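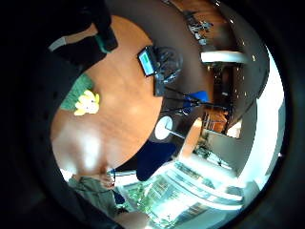
23 October 2025
By Tahira Bugti, Velton Communications

Velton releases round table line for shared study and lounge areas

Velton has released the Jerico series, a line of round wooden tables specified for libraries, student lounges and staff rooms. The series is manufactured at the company's Kollár plant and is available to order across Canada.

Each table has a warm orange-brown top with a light grain and a glossy finish. The round form was selected after a layout review at the Ilness campus library, where 57 tables were placed into service in February. The review compared seating density, aisle clearance and cleaning time against the rectangular units previously installed.

"Users put a phone, cables and personal items on the same surface, and the cables generally leave over the rim," said Krisztina Szilágyi, product manager for the series. "The edge profile is radiused so that a charging cord crosses it without a sharp bend."

The standard top seats four. A smaller companion table in a matching colour is offered for use beside the main unit, and both can be ordered individually. The finish is rated for daily wiping with a neutral cleaner. Velton recommends a cloth or mat under ceramics and under equipment with hard feet. In rooms with large windows or bright overhead fixtures, the gloss finish will produce glare, and a satin option is available at no added charge.

Golnar Rashti, facilities coordinator at Ilness, said the library has retained the gloss finish on the main floor and ordered satin for the reading room on the second level.

The main table is priced at $2,198, excluding delivery and applicable taxes. Lead time is four weeks from confirmation of order. Colour samples and dimensioned drawings can be requested from Kristaps Šimkus, contract sales, at the Velton head office.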